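Narnadby library replaces network cabling ahead of spring reopening

The Narnadby Public Library has begun replacing the network cabling in its Bramden Wing, the library announced in March. The work covers the reading room, the study rooms and the equipment room on the lower level, and is scheduled to take 15 working days.

A total of 2852 feet of cable will be installed under the contract, which was awarded to the local firm Clavex. The existing lines were put in when the wing was built and no longer carry enough traffic for the public computers at busy times of day. When the work is complete, 30 desks will have a wired connection.

"Patrons have been patient with slow service, particularly in the late afternoon," said Ansel Brannigan, director of the library. "Wireless access will remain available in every part of the building, but many people who come here to file forms or take classes prefer to plug in."

Patch cables are being checked before they are issued to the desks. Ketill Thoroddsen, who is supervising the project for Clavex, said the plug ends receive the closest attention. A worn clip or a loose contact can interrupt a connection in ways that are hard to trace later – especially once the furniture is back in place. Cables that fail the check will be set aside for recycling.

The study rooms will close one at a time during the work, and the Bhatt Room will be unavailable for five days. Groups with reservations there have been offered space on the upper floor. Opening hours are unchanged, and the main desk will continue to accept returns until 5 p.m.

Questions about reservations may be directed to the main desk.
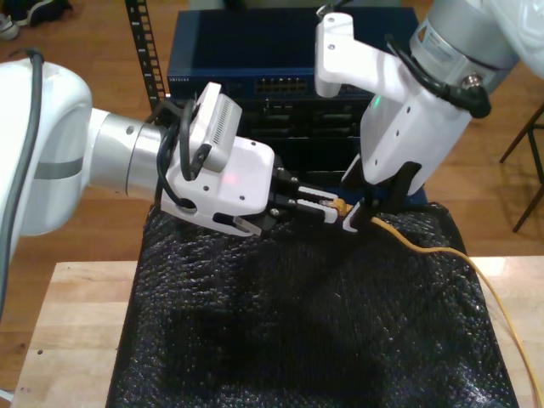
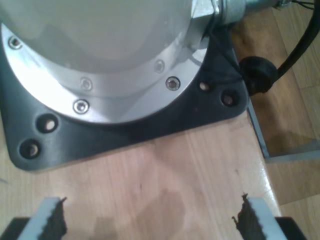
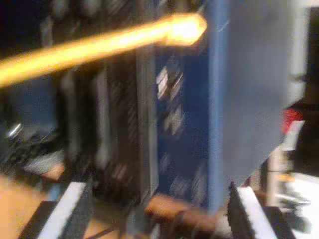 Bramden Wing, Narnadby Public Library. First picture: the plug end of a yellow Ethernet cable over a black mat.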